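How to set up a drawer test before you pay for a fetching arm

Castley sells its one-armed fetching service with the usual promises: it tidies, it sorts, it puts things away. The Alva package we were quoted costs 886 a month with a setup charge of 1127 on top, and the brochure has a great deal to say about kitchens and very little about drawers. So ask for a drawer test. If the sales rep would sooner show you a film, ask again.

What you need

A plain two-drawer metal cabinet with pull handles. A bowl and a drinks can for the top. One small flat packet, the sort a snack comes in. A notebook, and someone other than the rep to write in it.

Setting up

1. Stand the cabinet on a level floor and leave space for the drawers to come all the way out.
2. Put the bowl and the can on top, with a gap between them. A used can is better than a new one. Reps like new ones.
3. Pull out the lower drawer and keep the upper one shut. You can test handles another day. Mixing the two jobs gives you a muddle and gives the rep an excuse.
4. Agree before you begin what counts as a pass. Ours was the packet dealt with, the bowl and can left alone, and no hands from Castley's side.

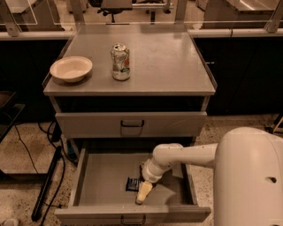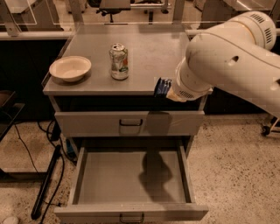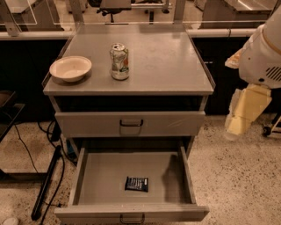
Bowl and can on top, lower drawer out.

Lamance Workshop Notes, no. 55, p. 139

Running it

5. Use a flat packet. A box is a kindness to any gripper. A packet lying on a metal drawer floor gives the fingers very little to get hold of, and the side walls limit how they can come in.
6. Write down every try, including the ones the rep calls a warm-up. Jérémie Lebrun kept our notes and refused to cross anything out.
7. Move the packet between tries. Left, middle, then hard up against a side wall. If you are told the wall position is "not typical use", write that down too.
8. Change the light once. Shiny wrappers and bare metal both throw reflections, and I would not take anyone's word that it makes no difference.

Before you sign

Get the pass mark into the contract in your own words. Castley's draft said the arm would "support drawer tasks", and Clotilde Delaunay, who reads these things for us, could not find anything in that sentence to hold them to. Ask what a call-out costs as well. Rarkau put theirs on the first page of the quote. With Castley I had to ask twice, and I am still waiting for the figure in writing.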